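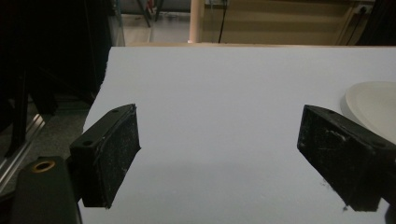 Vuorinen Mug Tree, Eight Hooks, White

Reviewed by Annatjie Sibiya
31 July 2023

My kitchen has one long cabinet over the sink and one short one beside the stove, and for years the short one has been all mugs. Mugs stacked in mugs, mugs lying on their sides, mugs with their handles hooked through each other so that you reach for the blue one and get three. My sister says the answer is fewer mugs. My sister drinks her coffee from a travel cup in the car, so I don't consider her an authority (I love her very much).

Anyway, the shelf in that cabinet started to sag this spring, and while I was waiting on a new one I went looking for something that could stand on the counter and hold the mugs we use every day. I wanted one of those old-fashioned trees like my aunt had next to her bread box, only less orange. The Vuorinen was 58 dollars at Lolo, our kitchen shop here in town, and I stood in the aisle for a good long time thinking that was a lot of money for a pole with hooks on it. Then I went home without it, made tea, nearly dropped two mugs getting one out, and drove back.

What you get

It's a very plain piece, and I mean that as a compliment. There's a round flat base, one tall thin pole, and at the top a disk with eight curved hooks coming out from underneath it, going out all the way around like a star. A little cap sits on the very top. Everything is white. My old wire rack from Sidik had three different colors and a rooster on it, so you can imagine the relief.

The thing to know before buying is that all the hooks are up at the top. Most mug trees I've owned or been given had their arms staggered up the trunk, two low, two in the middle, two high. On those you always end up with a low mug banging against the base, and a high one you have to lift off over the others. With the Vuorinen, every mug hangs at the same level and you turn the stand to get to the one you want. Well, you turn it by picking up the whole thing and setting it down again. It does not spin. I was sure it would spin! I gave it a hopeful twist on the first morning and all I did was slide the base over a wet patch and into the toaster.

Putting it together

It comes apart for shipping, and the directions are a single card with drawings. I had it standing in less time than the kettle took to boil. The pole goes into the base, the top goes onto the pole, and the cap goes on last. Don't overtighten the cap. I did, and the next day I couldn't get it off with my fingers and had to borrow a rubber jar gripper from my neighbor. It came loose fine after that and has no marks on it.

One small complaint about the packing. The hooks were wrapped one by one in tissue and then taped, and the tape left a stickiness that I was still finding a week later. A little dish soap and warm water took it off, but I'd rather it hadn't been there in the first place.

Eight mugs, day after day

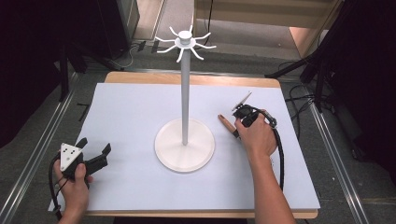
I've had it since last October, so it has been through a full winter of cocoa, plus a houseful at the holidays, and I feel I can speak about it with some confidence now. The short version is that it stays put as long as you load it sensibly. If you hang four heavy mugs on one side and leave the other side bare, you can feel it wanting to lean when you bump the counter. It has never gone over on me, but I don't test my luck. I put one mug on, then one across from it, then fill in between, and after a couple of weeks my hands did that without asking me.

The booklet gives a limit of 500 grams a hook. My everyday mugs are well under that. My big soup mug from the pottery fair is well over, and it also has a fat handle that barely goes onto the hook at all, so it lives on the shelf with the oatmeal. If your mugs have small round handles, the kind you can only get one finger through, try one in the store before you buy. Lolo let me carry one of mine in from the car and hang it on the display stand, and nobody minded.

The hooks themselves are nicely made. The curve is generous enough that a mug doesn't hop off when you brush past it, and the ends are smooth, so no scratches inside the handles so far. I do hear a bit of clinking when I wipe down the counter. My husband claims he can tell from the bedroom how many people are up by the clinking, and I suppose he can.

Room for fat mugs

Eight hooks doesn't always mean eight mugs. Eight of my straight-sided diner mugs hang on there just fine with a little air between them. Wide café cups, the bowl-shaped ones, start bumping their neighbors at six, and I leave two hooks free when those are out. I tried espresso cups for a lark when my cousin visited and they looked darling up there, swinging away, although it did seem like a lot of stand for very small cups.

People use these for other things too. My niece took one look and asked for one for her necklaces, and I think it would be lovely for that, especially with the long ones that always get tangled in a drawer. I've also hung measuring cups, a tea strainer and a bunch of keys on mine at various times. The keys I don't recommend. They swing.

Cleaning

White shows everything, and coffee drips are no exception. If you hang mugs up wet, and I do, there will be a ring on the base by the end of the week. I wipe it with a soft damp cloth every couple of days and it comes up clean. For a set-in stain under the pole I used baking soda on a toothbrush, very gently, and that worked too. The awkward spot is up under the disk where the hooks start. Dust gets in there and a cloth doesn't, so I use a cotton swab in between each one and put the radio on. I do this maybe once a month. The manufacturer says no dishwasher, and I've minded them on that.

How it compares

Before this I had the Sidik rack I mentioned, which was cheaper and held six, and leaned from the day I brought it home. I also borrowed a Padov from a friend for a few weeks while I was making up my mind. The Padov has the staggered arms, and it's a good sturdy thing, better than the Vuorinen if your mugs are really heavy. It takes up more of the counter, though, and I kept catching my sleeve on the bottom arm every time I reached for the sugar. With the hooks all up high on this one, I can tuck the sugar bowl right in beside the pole.

Check your headroom if you keep it under a cabinet. Mine fits with enough space left to lift a mug off its hook, but it was closer than I expected, and I'd measured.

Would I buy it again

Yes, and I have, for my niece's birthday, so please don't tell her. I'd still like it to spin. I'd like the price to be closer to 50 dollars, too, and I told them so at Lolo, where they were very kind about it and charged me the same as before.

The new shelf did arrive, by the way. The short cabinet has bowls in it now, and the mugs have stayed out on the counter by the stove.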